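Foro Odumon > Casa y orden > Pequeños trastos
Tema: ¿Cómo ordenáis las tarjetas que no son del banco?

marisma_k
Buenas a todos. Vengo con una tontería que me tiene frita. Entre fidelización, gimnasio, biblioteca, socios de no sé qué y las que regalan en las tiendas he juntado 17 tarjetas, y en la cartera me caben 4 sin que se deforme. El resto vive en un cajón con pilas y gomas de pelo. ¿Cajitas? ¿Álbum? ¿Tijera? Contadme qué hacéis, que este fin de mes quiero dejarlo cerrado.
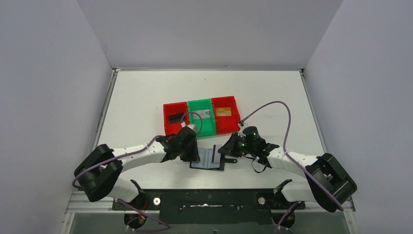

tornillo_suelto
Yo tiré por las gavetas de plástico, de esas bajitas que se venden para tornillería. Las mías son Ustalitz y llevo un par de años con ellas. Lo bueno es que se pegan unas a otras y te haces la fila del largo que quieras: con una verde en medio y una roja a cada lado ya distingues de un vistazo, y en cada hueco va un solo tipo de cosa. Una tarjeta entra tumbada y sobra sitio. El truco – si es que se le puede llamar truco – es no mezclar. El día que metes un tique "solo un momento" se acabó el sistema.

marisma_k
¿Y no cogen polvo, tan abiertas?

tornillo_suelto
Cogen, sí. Les paso un trapo cuando me acuerdo, que es poco.

lapizrojo
Pues yo no lo veo. Una gaveta abierta para algo tan fino es desperdiciar mesa. Tuve las de Jundell y acabé con las tarjetas de pie, tumbadas, debajo de un destornillador... Para eso, una caja de zapatos y arreando. Además, rojo y verde juntos todo el año me parece Navidad jajaja.

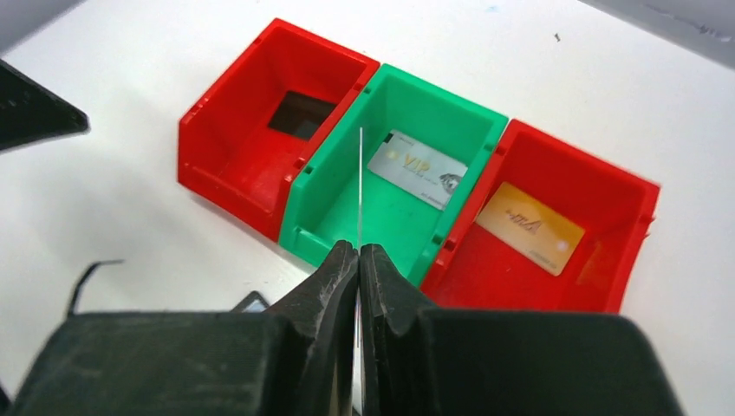
brunela
A mí me funciona separar por uso y no por tienda, lapizrojo. En una cubeta lo que enseño a menudo, en otra lo que saco un par de veces al año, y la que queda vacía es para lo que está pendiente de decidir. Y ojo con las que parecen importantes: una plateada con su "VIP" en letras doradas y su cuadradito tipo chip da una pena tremenda tirarla, y luego miras y es la del club Buzatu, que te da un café gratis por cada 239 puntos. ¡Yo tengo más de 1,325 y no he visto un café en mi vida! Lo del frente bajo sí que se agradece, porque metes la mano y la coges sin volcar nada.

lapizrojo
Lo de la vacía para pendientes te lo compro. Lo demás sigo diciendo que es llenar la mesa de cubos.

tornillo_suelto
Nadie te obliga a tenerlas en la mesa, hombre. Las mías van en una balda del pasillo.

marisma_k
Vale, entonces lo que estoy pensando es mezclar las dos cosas. Las que uso de verdad, en un tarjetero pequeño de los que se abren como un librito, y ese va al bolso y punto.
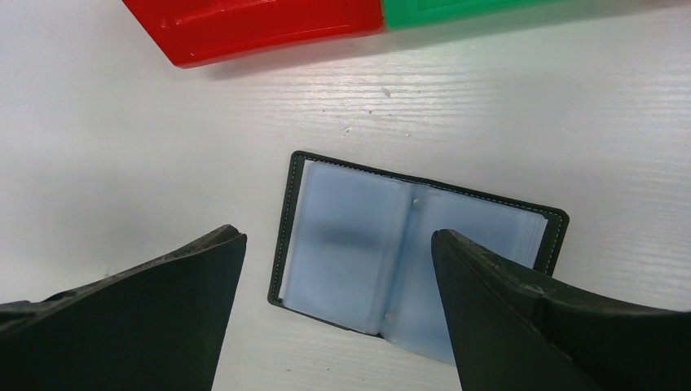 Las demás a las cubetas, separadas como dice brunela, y si en diciembre no he tocado alguna, fuera. Lo que no sé es si comprar el tarjetero en piel o en algo más apañado, porque el último me duró un suspiro: se le abrió la costura por la esquina y se me iban cayendo las tarjetas por el súper.

brunela
Mira que el pespunte vaya por todo el borde y que no sea muy rígido. Y negro, que lo claro se pone hecho un asco en el bolso.

lapizrojo
Negro en un bolso con forro negro – suerte encontrándolo. Yo lo cogería naranja.

marisma_k
Jajaja, pues ahí tienes razón. Mi bolso es un pozo. Miro colores esta tarde y os digo.

tornillo_suelto
Si al final pillas gavetas, mide antes la balda. Yo no medí y tengo una sobrante en el baño, con las horquillas.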